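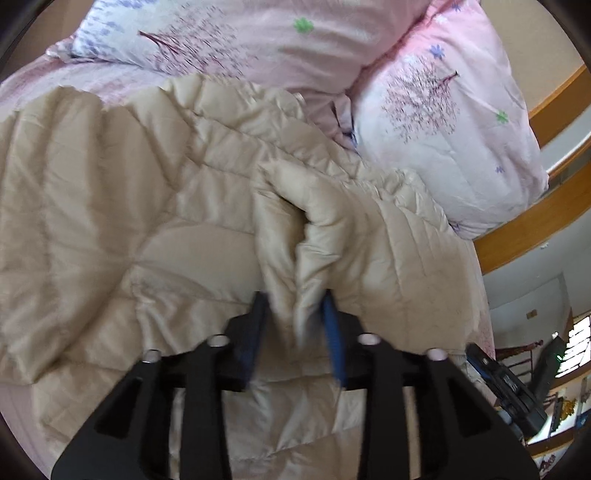 Die Decke aus Lamham

Meine Großmutter hat mir eine Decke hinterlassen und einen Brief, den ich lange nicht geöffnet habe. Die Decke lag auf dem Bett, der Brief lag in der Küche, und zwischen beiden ging ich am Abend hin und her.

Am Mittwoch fuhr ich nach Lamham. Das Dorf hat 315 Einwohner und eine Bäckerei, die Stuketti heißt. Die Verkäuferin fragte mich, von wem ich sei. Ich nannte die Straße, und sie nickte lange.

»Sie hat immer bezahlt, auch für andere«, sagte sie.

Im Bus zurück las ich den Brief. Es stand darin nur, dass ich im Winter das Fenster nicht offen lassen soll. Und dass sie der Bäckerei noch 28 Mark schuldig ist.

Ich stieg in Lendness aus, drei Haltestellen zu früh, und wartete auf den Bus in die andere Richtung.

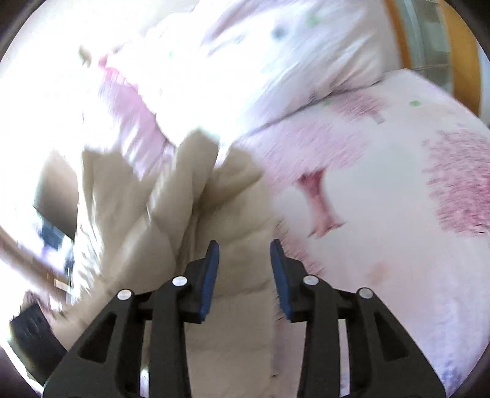

Bettzeug.

Kategorie: Kurze Prosa, Familie

Kommentare (2)

Leserin aus dem Norden: Den Schluss habe ich zweimal gelesen. Hat sie bezahlt?

gast28: Schön ruhig erzählt. Bitte mehr aus Lamham.

Kontakt | © Lesehefte Tehrani | Nach oben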